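Vurkano Opens Guild Alliances to All Players

JARKTON, 28th November – Olteo is thrilled to announce that guild alliances are now open to everyone in Vurkano, our online strategy game. Starting today, any two guilds can join forces, share a war map and fight side by side for a whole season!

Alliances have been the top request on our forums for ages, and the test season was a blast. More than 4000 players signed up, and 200 guilds made it all the way to the final weekend. 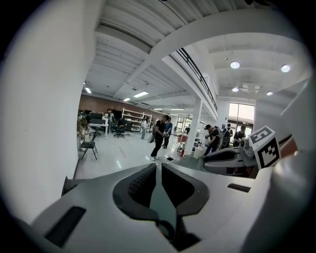
Each alliance gets six shared war slots a week, plus a joint chat room and a common supply chest. Guild leaders keep full control of their own halls – an ally can help defend yours, but can't spend your gold or kick your members. Small guilds should have a lot of fun with this, as hall levels are now averaged across both sides before matches are made.

The first full alliance season begins in January. Guilds that pair up before then will receive a banner in both their colors.

Price: free for all current and new players.

Press contact: Olteo press desk, Jarkton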